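Workshop notebook, June, a bit after lunch

Budget afternoon, with mopping going on in the other half of my brain. The equipment list for the second half of the year has to go in before I leave tonight, and what I have so far is a page of crossed-out lines and a coffee ring. So I'm going to think out loud in the notebook and then type up whatever survives.

First thing on the list is mops. I know, I know, we have a humanoid and I'm starting with mops! But we go through them, and every time one gets swapped for another make somebody has to redo the grasp, and that's half a day gone each time. The handles are all different thicknesses, and on the telescoping ones the collar ends up in a different spot depending on who pulled it out last. I'd like us to pick one model, buy 12 of them in one go, and put a stripe of paint on the pole where the two halves should line up. Twelve poles plus a big bag of spare pads comes to $569 from Totetti, shipping included.
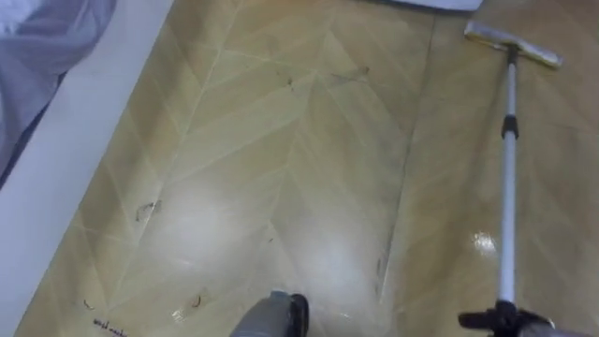

Black gripper on the mop pole, pad out ahead on the chevron floor.

Glare is the next item, and I keep going back and forth on it. The chevron floor is shiny enough that the head camera gets big pale patches where the pattern just washes out, and if there's a hair or a speck inside one of those, good luck. Killine has clip-on polarizers at $65 apiece. We'd want two for the robot and a spare, so call it three. I was going to ask for diffusers for the ceiling lights too, but let's try the cheap thing first and see how far it gets us. (Yes, I said that about the cable ties too.)

Then there's pickup. I'd been writing "mopping" on every plan as if that were the entire job, but hair and crumbs want a vacuum pass first, or at least a dry pad before the damp one. A small stick vacuum with a trigger the gripper can hold down would do it. No price yet. I'm putting it down as a line with a question mark and I'll chase it next week.
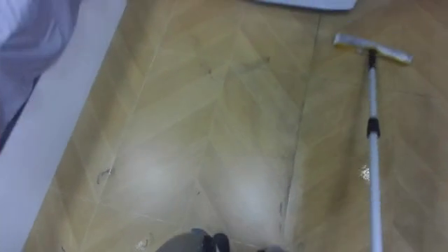 Mop down to the right of the seam, what looks like hair and a crumb on the floor.

One thing I'd forgotten until I wrote that caption: the seam. It looks a little raised in places, and a pad dragged across it could easily catch. A roll of thin seam tape costs next to nothing, so it's on the list under consumables.

Right, the big one.

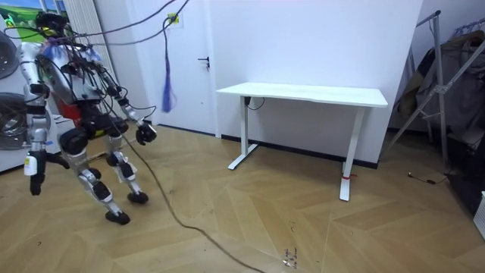

Cable management is where I want to spend real money this time. Every quarter we buy ties and sleeves in dribs and drabs, and every quarter the robot ends up looking like somebody emptied a drawer over it. It isn't only about looks: the black cables are bunched thick around the arms, there are loops at the knees, and that long one trails off behind across the floor where a foot (ours or its own) can find it. Skov makes a overhead reel that would keep a cable like that off the ground, and they've quoted $1000 for the reel, the bracket and a set of braided sleeves cut to length. I think that's fair. I'd also like a day set aside with nothing else booked, so that we can do the loom properly, label both ends of everything and take notes this time.

Tarkus sent over their service plan again as well. It's the same plan as before with a nicer cover page. What I want from them is spare finger pads for the grippers, sold separately, and they only seem to want to sell me the complete hand. I'll write back and ask one more time. If the answer is still no, we plan for one complete hand in the fall and skip the service plan to pay for it.

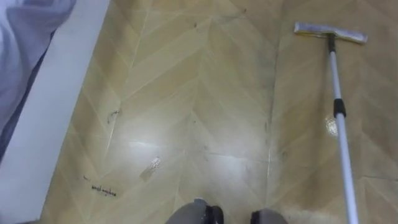

So the order I'd buy in is reel and sleeves, then mops and pads, then the polarizers, and the vacuum once I have a number. Seam tape can come out of petty cash. If they cut us back, I'd give up half of the mops before I'd touch the reel.

Still to do: measure the ceiling height for the Skov bracket, find out whether the polarizers fit over the lens hood, and check the shelf for leftover pads before ordering more. Stopping at 4:40, list goes in at five.

Search this notebook Go All entries

Comments (3)

Please get the mops with the twist collar and not the flip one. I've pinched my thumb in the flip one twice.

+1 for the reel. Can we ask Skov if the bracket can go on a rail later? Would hate to buy it twice.

There's a box of pads on the bottom shelf behind the paint. Not sure they're the right width though.

Questions about the notebook? Use the workshop contact page. © Workshop notebook. All rights reserved. Back to top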